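Plonenlow library fit-out — quick update from the office, more next month.

Steel is up, roof deck goes on in April. Paula Dumitrescu has the revised stair drawings back from Boersma and they're fine, bar one handrail detail. Permit for the side entrance still pending. Sigh.

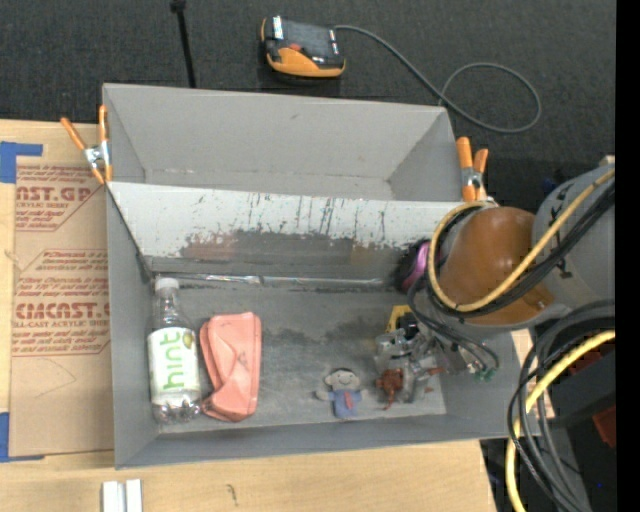
Finishes for the reading room get decided at the next client meeting, 3 pm, our place. Nazanin Khosravi wants painted panels low down on the walls, Nga Hồ wants bare timber. Paint looks great on day one but think of book carts — you get dark vertical scratches all through a pale surface, like on the sloping divider in that gray bin, and then the chipped edge lower down. So we're pricing both, 18 panels each. Samples are in teh front office, go kick them.

Also — the childrens' area grew again, now 510 square feet. Lighting plan to follow. Questions to Uyên Kiều please, not me, I'm on site most mornings.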